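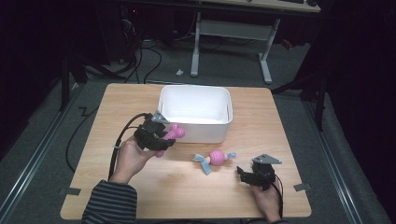
What is the Kamix study about?

The Kamix study asks how well a robot can learn a two-handed tidying task when all of its training examples come from people working with hand-held grippers. No robot is present while the examples are recorded. The recordings are used afterward to train a control policy, and the policy is then tested on a two-arm robot in a separate room.

Who is responsible for the study?

The study is run by the Manipulation Group at the Hayes Institute. Kieran Keogh is the principal contact. The software used to align and check the recordings, Itemum, was written within the group and is maintained by it.

Why were hand-held grippers chosen over teleoperation?

In teleoperation, a person drives the robot from a distance and the robot's own motion is recorded. The method gives data that match the robot exactly, but it is slow, and new operators need considerable practice. With a gripper in each hand, a person can feel when an object is held and can correct a poor grasp at once. The group wished to measure how much of that advantage remains after the skill is transferred to a machine.

What does the task consist of?

Soft toys are placed on a small table together with a plastic bin. The person picks up each toy with either gripper and puts it in the bin. The order is left to the person, as is the choice of hand. In the images shown to the policy, a toy pressed against the rim of the bin can look very much like a toy that has been released inside it, and this proved to be one of the harder parts of the task to learn.

Why were soft toys used?

Soft objects change shape when squeezed and do not always fall cleanly when the jaws open. Toys with knobs or loose flaps may be grasped in several ways, some of which work better than others. Rigid blocks were used in an earlier pilot and were found to be too easy to separate one method from another.

How many demonstrations were collected?

The main set contains 200 demonstrations. A further 50 were recorded with the bin moved to new positions and are kept apart for testing. They have not been used for training in any published result.

How long is one demonstration?

Most last roughly 23 seconds. Recordings in which a toy left the table are retained in the archive and marked, but they are left out of the main set.

Is the position of each gripper recorded?

Yes. The position and angle of both grippers are stored throughout each recording, along with the opening of the jaws. Itemum places these records on a common clock with the video. Where the two disagree by more than the permitted amount, the recording is returned for review and is not corrected automatically.

What is the main result?

Policies trained on the full set completed the task more often than policies trained on a smaller set, as was expected. The less expected finding concerned variety. A small set recorded by eight people gave better results than a set of the same size recorded by one skilled person. The group believes that the mixed set contains more recoveries from poor grasps, although this explanation has not yet been tested directly.

Did the policy use both arms?

It did, but less evenly than people do. People tended to begin reaching for the next toy with one hand while the other was still at the bin. The trained policy usually waited for one arm to finish. Changing the length of the action sequence predicted at each step reduced the delay without removing it.

What are the known limits of the method?

A person's wrists can reach some angles that the robot's arms cannot. Demonstrations that depend on such angles must be filtered out or adjusted before training. The grippers also do not record how hard an object is being squeezed, and the policy therefore has no direct information about force. Finally, all recordings in the main set were made at one table height. Results at other heights should not be assumed.

Does the method work with other robots?

The policy has been tested only on the two-arm system at the Mimham laboratory. Because the recordings describe the motion of the grippers and not the joints of a particular arm, use with other systems is possible in principle. Groups planning such work should expect to repeat the filtering step for their own equipment.

How is the privacy of participants protected?

Participants give written consent before recording. Names are not stored with the data, and sound is not recorded. Each participant is assigned a code that cannot be linked to personal details by users of the data. A participant may ask for recordings to be withdrawn from future releases.

May other researchers use the data?

Requests from universities and other research bodies are considered individually. A request should state the purpose of the work, the names of those who will have access and the expected length of use. Commercial requests are not being accepted at present.

Where should questions be sent?

Questions about the method or the data should be addressed to Kieran Keogh at the Hayes Institute. Questions about Itemum should include the version number and, where possible, the log file from the alignment step.

Last reviewed: 06/02/2021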